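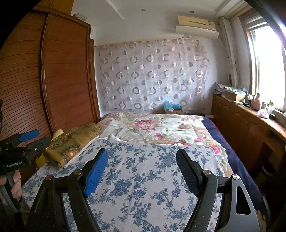

Fig. 2. A large bed with its covers on, in layers.

Section 4: Setting up your Wallner heated underblanket

Before you start, do set aside a quiet half hour for this. The job is not hard, but the blanket is happiest when it goes on flat and stays flat, and that is much easier to manage if you are not hurrying to get to bed.

You will need the underblanket, both controllers, the four corner straps from the small bag and your usual bedding. If the bag of straps is missing, please check inside the fold of the blanket first, as it likes to slip down there in transit.

1. Take everything off the bed, right down to the mattress. It is tempting to fold the duvet back and work underneath it, and we have all tried it, but you will only end up with a crease in the middle.

2. Lay the blanket on the mattress with the Wallner label facing up and the two sockets at the pillow end. The top edge should sit just below where your pillows will go — your shoulders want the warmth and your head does not.

3. Smooth the blanket out from the middle with the flat of your hand. Go gently over the wires, which you will feel as thin ridges.

4. Fix a strap to each corner and pass it under the mattress. On a deep mattress you may want a second pair of hands for the far side. Pull each strap until it is snug, then stop.

Note: If you have a mattress topper, the blanket goes over it. Thick memory foam is a different matter, so please read the maker's leaflet for your topper before going any further.

5. Push a controller plug into each socket until it clicks. The controllers are the same, so it makes no difference which one goes on which side.

6. Put your fitted sheet over the blanket, then the rest of your bedding as you normally have it. Throws and bedspreads can go back on too, but take any heavy cushions off before you switch on.

7. Plug in at the wall and turn both controllers to setting 2. Leave them for twenty minutes or so, then slide a hand under the sheet on each side. You should feel a mild, even warmth.

CAUTION: Never switch the blanket on while it is folded, rucked up or damp. Do not use pins of any kind to hold it in place. Do not use it on an adjustable bed, or for a baby, or for anyone who cannot feel heat or work the controller for themselves.

If one side stays cold, switch off at the wall, unplug that controller from its socket and push it firmly home again. Nine times out of ten it was not quite clicked in. Should the light on the controller blink after that, stop using the blanket and speak to the shop that sold it to you.

Note for Dakotora owners: the older Dakotora blanket has a single socket at the foot end and its controller will not fit this model. Please don't force it.

When the cold weather is over (April, for most of us), you can leave the blanket on the bed, switched off at the wall, or put it away. Roll it loosely and lay nothing on top of it. Washing is covered in Section 5.

Section 4 last revised 11/4/20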